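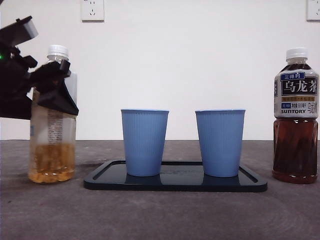 Pouring station: gripper at the clear bottle, tray and two cups set, oolong tea bottle on the right.

FENDISETTI OPEN DAY, SAT 4 NOVEMBER
Pre-opening safety checklist, Demonstration Room 2
Equipment: tabletop arm with gripper (Festano), drinks pouring demonstration
Filled in by: site safety, before doors open
Marks used: OK, ACTION, N/A

Section A. Room and access

A1. Main door opens fully and is not blocked. OK
Comment: The stand with the visitor leaflets had been put behind the door. Moved to the corridor.

A2. Fire exit clear inside and out. OK

A3. Walkway in front of the station at least 800 mm wide. OK
Comment: Measured with the barrier in its final place. It narrows a little by the pillar but stays above the limit.

A4. Barrier in place between visitors and arm. ACTION
Comment: The belt barrier is at adult waist height. A small child can walk under it. Second belt to be fitted at the lower slot before the first group comes in. The spare belts are in store 401.

A5. Number of visitors per group agreed with reception. OK
Comment: 15 at most. Reception has the number on the booking sheet. At the February open day the groups were let in on top of each other, so reception is to wait for a call from the room.

A6. Floor dry and free of trip hazards. OK
Comment: Extension lead from the display screen taped down along its full length. Check the tape again at lunch.

Section B. Electrical

B1. Wall outlets undamaged, covers fixed. OK
Comment: Two outlets on the wall behind the table checked. Both covers are tight.

B2. No liquids placed directly below an outlet or against the wall. OK
Comment: The bottles and cups stay on the table as set out. Operators should not push anything back to the wall to make space.

B3. Controller cabinet closed and locked. OK
Comment: Key held by the operator. Asset label 2712 matches the equipment list.

B4. Portable appliance test in date. ACTION
Comment: Arm and controller in date. The display screen belongs to Oltell and has no test sticker. Ask Oltell for the record. If it does not arrive before opening, leave the screen switched off and use the printed boards.

Section C. Arm and gripper

C1. Emergency stop tested from the operator position. OK
Comment: Tested twice. The arm stopped both times and did not restart on release until reset was pressed.

C2. Second emergency stop within reach of the visitor host. OK
Comment: It is on a long cable and tends to get hung over the back of the chair. It must be on the host's side of the table with the button facing up.

C3. Speed limit set to demonstration mode. OK

C4. Reach limits set so that the arm cannot cross the barrier. OK
Comment: Checked by running the arm to its furthest point on each side with the cups and bottles removed.

C5. Gripper fingers secure, no cracks or loose screws. OK
Comment: The finger has a pointed end. Nobody is to hand a bottle to the gripper or take one out of it. Put the bottle on the table and step back first.

C6. Grip force suitable for thin plastic bottles. OK
Comment: Tried on an empty bottle first, then one with liquid in it. No crushing seen. Too much force on a part-full bottle with the cap off will push liquid out of the top, so the setting is not to be changed during the day.

C7. Arm parked before the operator reaches onto the table. OK
Comment: The operator was asked to show this and did it correctly. It also applies when wiping up between runs.

Section D. Table, bottles and cups

D1. Tray flat and under both cups. OK
Comment: The black tray has a raised rim, which will hold a small spill. It will not hold a full bottle. Absorbent cloths to be kept under the table.

D2. Cups in position with a gap between them. OK
Comment: If the cups are too close together the gripper can knock the second one while pouring into the first. Put them back in the same places after each run.

D3. Only plastic bottles in use. OK
Comment: No glass in the room. This includes visitors' own drinks.

D4. Caps loosened by hand by the operator, with the arm parked. ACTION
Comment: Both bottles had their white caps on at the time of the check. The instruction sheet from Aoun does not say who opens them or when. Add a line to the sheet.

D5. Contents of every bottle known. ACTION
Comment: The oolong tea is in its own bottle (Suntory, marked sugar free) and needs nothing more. The clear bottle with the amber liquid needs a handwritten label on the front, as the printing on it is faint and a visitor could not tell what is inside.

D6. Drinks from the station not served to visitors. OK
Comment: The host will say this at the start of each group. Refreshments are in the foyer.

Section E. Staffing and close-down

E1. One operator and one host present whenever the arm is powered. OK
Comment: Cover for breaks is on the rota. If cover is late, power the arm off and close the door.

E2. First aid kit in room and complete. OK
Comment: Plasters topped up.

E3. At close: arm parked, power isolated, liquids poured away, tray washed and dried. To be signed at end of day.

Result: room may open once A4, D4 and D5 are done. B4 can stay open as long as the screen is off.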